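Notebook, September, Friday, end of shift

Quiet enough now to write this up before I forget it. Run 22 of the tidy-up sequence on the Tonora unit, fourth week in the serviced apartments. Battery fine, arms fine, no stops from the red button today. I was on the tablet, Amber Segers was doing the rooms upstairs with the usual trolley and popping down whenever she was curious (often!).

First thing, so it doesn't get lost: the job sheets need to change. Right now a cleaner gets a list of rooms and a time for each, and the time still assumes she does the floors herself. With the unit on floors she's meant to be free for bathrooms and linen, but what happens is she stays close by in case it gets stuck, and then she's late on the linen. Amber said it's like having a trainee who never asks you anything. I've put it to Sânziana that we write the minding time on the sheet as real work, with a name beside it, so it stops coming out of somebody's tea break. 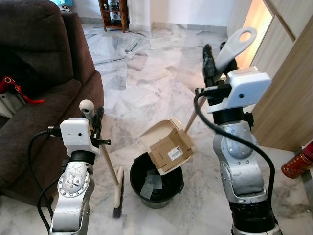

Sânziana's other question was who decides what is rubbish. I'd been treating it as a software thing and she was quite firm that it's a people thing, and I've come round to her view. The cleaners have their own rules and they're good ones. Amber never bins packaging in a guest's room without looking it over, and a flattened box with the barcode label still on it, like the one in the dustpan over the bucket, is precisely what she'd put to one side in case the guest wants to send something back. Our rule says cardboard on the floor equals waste. So who gets the phone call when a guest can't return their kettle? At the moment it's whoever's name is on the room, and that isn't fair on them. I've asked for a "set aside" option, plus a spot by the door where set-aside things go, and the cleaner makes the call at the end.

Recycling as well. Cardboard and soft plastic go down separate chutes in this building, and if they share a bucket someone has to sort it afterwards. Amber reckons two buckets. I reckon two buckets and a bigger label on each, but I'll try hers first because it's cheaper.

Handles: we're still on the ordinary broom and long dustpan, and I'd like to keep it that way. The Endura people offered us a special set of attachments, but the crew like being able to grab the same tools and finish a corner by hand. Colour tape on the unit's set so they find their way back to it, please, I spent ages hunting for them on the second floor.

Hours came up at lunch. Two of the evening crew have heard that floors are going and their hours with them. I don't set the roster and I said so, but I also said I'd ask in writing, and I have. Ticket 1437 if anyone wants to add to it. Please do, it looks a bit lonely with only me on there.

To do:
- new job sheet draft to Sânziana, minding time included
- second bucket
- set-aside rule, ask Amber for her list of what she keeps
- tape
- charge the spare tablet, it was on 5 per cent when I picked it up this morning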